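Hurkberg Ridge Trail Rehabilitation
Progress Report to the Estance Outdoor Access Fund
February 3, 2023

Summary

This report covers work carried out under the second grant period. The project restores the walking route between Trernitz and the Hurkberg saddle, including the side path to the Midtbø shelter. The full route is 38 kilometers long and is normally walked over 2 days. Work remains within the approved budget, and one item has been rescheduled with the Fund's prior consent.

Trail surface and drainage

The lower section, from the Trernitz trailhead to the first stream crossing, has been regraded and is open to walkers. Stone water bars were placed on the steepest slopes, where runoff had cut a deep channel along the inside of the path. The contractor followed the original line except at two bends, which were moved uphill onto firmer ground. Landowner permission for both changes is on file.

Work above the tree line stopped when snow closed the access track. The section below the saddle – the highest point of the route, at 2685 meters – has been surveyed but not repaired. The survey recommends stepping stones across the wet meadow instead of the boardwalk described in the original application. The cost is slightly lower and maintenance would be simpler. A revised drawing is attached as Annex B for the Fund's approval.

Signs and route information

Of the eight new direction signs, five are in place. The remaining three are for the upper section and will be installed with the surface work. Walking times on the signs have been revised, as the former times were too short for people carrying overnight packs. The printed route leaflet has been updated to match and now includes the winter closure notice.

Equipment and indoor storage

Hand tools, sign posts and marking paint were moved indoors at the end of the work season. An inventory was completed and reconciled with the purchase records. Two items, a pry bar and a measuring wheel, need to be replaced and will be charged to the maintenance line.

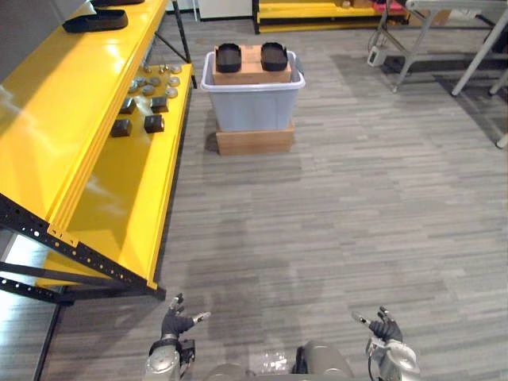

Midtbø shelter

The shelter roof has been repaired and the stove pipe replaced. Overnight capacity is unchanged. The water source was tested and found suitable after boiling, and a notice to that effect has been posted inside the door. Repairs to the outer steps were postponed after the delivery of stone was delayed.

Next steps

Surface work below the saddle is planned to resume in June, depending on snow conditions. The shelter steps and the last three signs will be completed during the same period. We ask the Fund to confirm its decision on Annex B before the contractor's order is placed. The financial statement is provided separately as Annex A.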